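About us

Osagie records people doing small, dull things with their hands, and sells or lends the recordings to those who would like a machine to do them instead. We have been at it long enough to have a kettle with its own service history. If you have come here by way of a search for the surname, we wish you luck with your family tree.

We began in the back half of a printer's shop in Doltitz, with one desk and a firm belief that the hard part would be the software. The software was finished by March. The hard part was getting anybody to put a lid on a box the way they would if they were alone with it. Ask a grown adult to put a lid on a box while being recorded and they will do it like a bishop laying a foundation stone. A good deal of what we know as a company comes down to getting past the bishop.

These days we have proper premises with rows of numbered desks and partitions between them, and we look from the doorway like a firm that processes insurance claims. Visitors are sometimes let down. They were hoping for something with more chrome.

What we make

A single piece of our work is called an example. It is a short recording of one task, done once, seen from head height, with a written line attached that says what was done. A learning system is shown a great many of these and is expected to get the idea. Our longest-running set, Plellum, holds 3000 of them, all to do with picking up, handing over, opening, closing and putting away. It has no plot. The people who buy it tell us it is very good.

The tasks are chosen by the customer, or by us when the customer can't decide. They are nearly always things you could do while thinking about lunch, and that is the whole difficulty. You have never had to explain to anyone how you move a pen from one hand to the other. Your hands sorted it out between themselves when you were small and have not reported back.

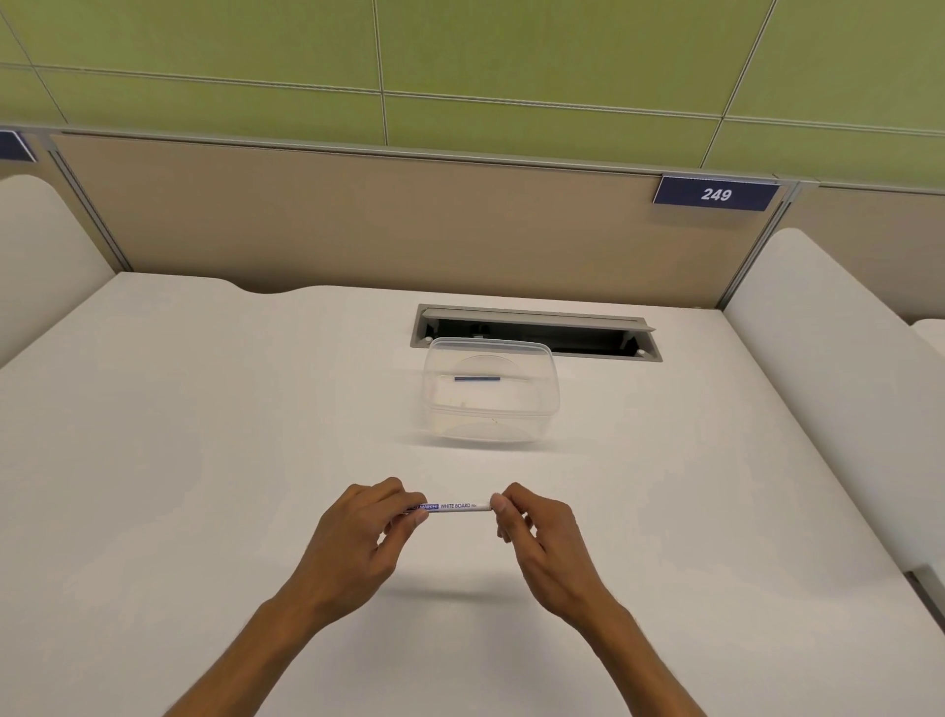

THE WORK: PENS, POTS AND BOXES

A whiteboard marker held at both ends is a fair sample of a morning here. The written line for something like it might run to a dozen words, and it will have been argued over. Is it "hold" or "present"? Do we call it a marker or a pen, when the makers of such things so often print both? Do we say which hand has which end? (Yes. We say which hand. We learned that from a customer in Marnness who rang to ask why their arm kept reaching across itself like someone trying to scratch a mosquito bite.)

We keep the objects ordinary on purpose. Markers, food boxes, cloths, spoons, rolls of tape. Clear plastic boxes are a favourite with us and a misery for the machine, as you can look straight through them at whatever is behind and there isn't much to say where the box stops. So they turn up in our sets again and again, on pale desks, under flat light, being as unhelpful as they can. A customer once asked whether we could use coloured ones. We could, and the system would then be excellent in a world where all the boxes were orange.

Desks are left as they are. If there's a cable tray with its flap up, it stays up. We did go through a tidy period, early on, when every surface was wiped and squared off before each take, and the result was a set of recordings that taught a system to cope beautifully with surfaces that had been wiped and squared off. We still have it. It is 886 examples long and we use it for training new staff in what to avoid.

Who does it

There are 16 of us. Most are recorders, meaning that theirs are the hands. The rest check, label, mend, invoice and order biscuits. Recorders are paid by the hour and never by the take, a rule we made after a fortnight of paying by the take, during which we collected the fastest and worst spoon-handling in Europe.

You don't need any special skill to be a recorder. We have had a retired piano tuner, two former postmen and a man who had spent most of his life cutting keys. The key cutter was hopeless. He was far too neat, and everything he touched ended up parallel to the edge of the desk. He now does the checking, where it is an advantage.

Ojārs Sakalauskas runs the recording floor. He writes the task sheets, sets the order of the day and walks up and down saying "again, but as if you didn't care", which has been suggested as our motto and turned down. He also keeps the list of words we are not allowed to use in a written line. "Carefully" is on it. So is "properly". "Just" was struck off in the first month and has never been missed.

What happens to a recording

Once a take is done it goes to a checker, who watches it with the written line covered up and writes their own. Then the two lines are put side by side. If they agree, the take is kept. If they don't, somebody has to work out whether the hands were unclear or the words were, and it is nearly always the words. People will see the same five seconds and write "picks up the pen", "takes the pen" and "moves the pen", and will defend their choice well into the afternoon.
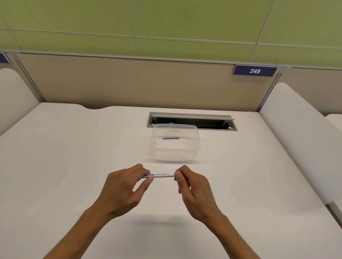

Fumbles are kept as well, with a mark against them. A dropped lid or a pen that rolls off is worth having if the recorder goes on and puts things right, and a system that has only ever seen things go well tends to stand there when they don't. We do ask that nobody fumbles on purpose. Staged clumsiness is very easy to spot and looks like a pantomime.

We also record the same task many times over, with small changes. The box goes further back, or nearer. The left hand starts instead of the right. One recorder has rolled-up sleeves and the next wears a cardigan. To a person these are all the same thing. To a learning system that has only met the cardigan, a bare forearm is news.

What we don't do

We don't record faces, and we don't record anyone who hasn't signed for it and had the form explained to them by a person. A recorder may have their takes withdrawn at any point before a set is handed over, without giving a reason. It has happened twice. One of those was over a plaster with dinosaurs on it, and we thought that was fair enough.

We don't build robots. We are asked this weekly. We have no robot to show your nephew. The customer's machine lives at the customer's place, and we hear of its progress by email, a bit like the parents of a child at boarding school: it has learned to stack, it is still frightened of cling film.

And we don't promise that a set will work. We can promise that what the line says is what the hands did. What your system makes of it depends on a lot of things that happen in your building, and we'd be glad to come and look at them for a day rate.

Working with us

If you want a set made, send us a list of the tasks, the objects if you are fussy about them, and the language you want the lines written in. We will send back a trial batch before anyone talks about money. Please open it. A surprising number of people approve the trial without looking and then find out in the main set that we took "place the cup down" at its word and never let go of the handle.

If you want to be a recorder, write to the floor at Doltitz and say which days you can do. No letter of motivation is needed. We've read a few, and it does nobody any good to claim a lifelong passion for lids. You'll be asked to come in for 2 hours, paid, and you will know by the end of it whether you can stand it. Bring a jumper, as the far row is cold.

School groups are welcome by arrangement, though we ask teachers to be frank with them beforehand about what they are going to see.

Page last looked at 2025-11-22. The telephone is answered in the mornings.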